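Mesh top stand + brass on a wood table, how do I keep it from tipping / scratching / looking like a yard sale

Posted 30 April 2020 in Display and Shelving
Viewed 1185 times

tallcandle_short

Ok so quick one, need to get this sorted before people start using the table again. I have the little Dreradell stand, the metal one with thin legs and the perforated top. Paid 40 for it. Goal is to get some height in the middle of a long wood table so it isn't all stuff at one level.

What I want to use with it: brass candlesticks, blue and white patterned bowls, a little pot in the same sort of pattern, and a short dark blue pot with a speckled finish. Plus a leafy plant in a white planter.

Tried the tall brass and the blue pot up on the mesh. I like how it looks but I'm nervous. The brass has a heavy top half, all those knobs, and if somebody bumps the table I don't know. Also tried leaving the candlesticks down on the wood with the bowls and keeping the stand in the middle. Feels safer but now it's kind of spread out?? Both below.

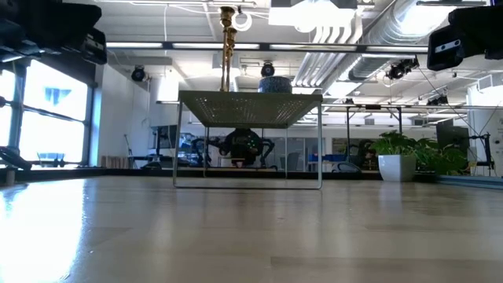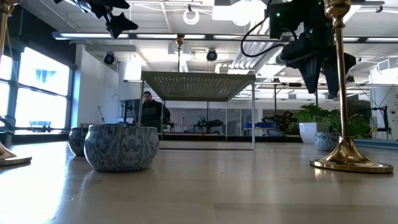
Vasville Home Display Club, Tabletop Help Desk

Things I need to know, in no order:

Will the metal rail at the bottom mark the wood. The finish is a bit shiny and shows everything when the window light hits it.

Can I burn a real candle over mesh. I'm guessing wax goes straight thru.

Does brass need something under it on the mesh so it doesn't rub.

And which arrangement would you keep. I keep going back and forth. Don't want to buy another stand, and a table runner is out, I want to see the wood.

mossy_bracket

Felt under the rail before anything else. Lift the stand, don't slide it, wipe the bottom of the rail with a barely damp cloth, dry it, stick the felt on in strips along the whole rail. Little round dots come off a thin rail, there's nothing for them to hold on to. Press down and leave it upside down 24 hours so the glue sets. Check the strips once in a while, grit gets stuck in felt and then you have sandpaper.

Wax, yes it goes through the holes. Ask me how I know. Took me a whole evening with toothpicks and warm water and I never did get it all out of one corner. If you want flames keep those candlesticks down on the wood with a saucer under them, well away from the leaves. That plant with the heart shaped leaves spreads out on both sides of the brass in your second picture, so no lit candle there at all. Either move the plant or use battery ones. I'd use battery ones up on the stand no matter what.

Under the brass: thin cork circle, cut a hair smaller than the foot so you don't see it. Cork grips the mesh better than felt does. Felt slides on perforated metal, cork doesn't much. Same for the blue pot, and bring that in off the back edge of the panel while your at it.

As for tipping, test it on the floor on a folded towel. Brass on the stand, give the stand a nudge with one finger. If the top sways a lot, that piece lives on the table, end of discussion.

Arrangement: second one but tighter. Bowls overlapping is nice already, leave those alone. Bring the left candlestick in toward the bowls. Right one can stay forward.

drawer_full_of_knobs

First picture!! the tall one up high is the whole point of having a stand

but agree about cork. I used rubber shelf liner on mine and it stuck to the metal in the summer, left black gunk in the holes

also polish the brass BEFORE you put it up there, not while its on the mesh. polish gets in the perforations and dries white. I use Drondach paste and a 100 percent cotton rag, old t shirt is fine. don't use it if your brass is lacquered, test on the underside of the foot

tallcandle_short

Thanks both. Doing the felt strips tonight. Didn't think about the plant and the flame, good catch. Battery ones then.

Polish question, how do I tell if it's lacquered? It's pretty shiny as is.

mossy_bracket

Look for spots where a clear layer is peeling or where it's gone brown in sharp edged patches. If it has stayed bright for years with no polishing it's probably lacquered, so just dust it. Soft brush for the collars and around the knobs, a cloth never gets down in there.

plantsfirst_vv

Going to disagree a little with the others. You've got the small patterned pot sitting way back by the plants and it gets lost. Swap it with the speckled pot. Small blue and white one on the stand, centered, where it reads from across the room, speckled one down near the white planter. Then the stand isn't carrying anything tall so you can quit worrying about bumps.

Candlesticks one on each side like in the second pic, don't make them match in distance. One forward one back.

Watering: take the planter off the table to do it. Every time. I have a ring on my own table from November that I still can't get out. Tried the mayonnaise thing, tried the iron thing. No.

If you need cork, Saragih Hardware has it in sheets by the picture hooks, you cut your own. Cheaper than the precut ones and you can do an odd shaped foot. Trace the foot on paper first, cut just inside the line.

tallcandle_short

Trying the pot swap. The tall brass stays on the wood for now, will do the towel test when I have the floor clear. Marking mossy_bracket's as the accepted one bc of the felt and the wax stuff, but the pot idea is good too.

Still open to ideas on what goes in the bowls, if anything. New thread for that I guess.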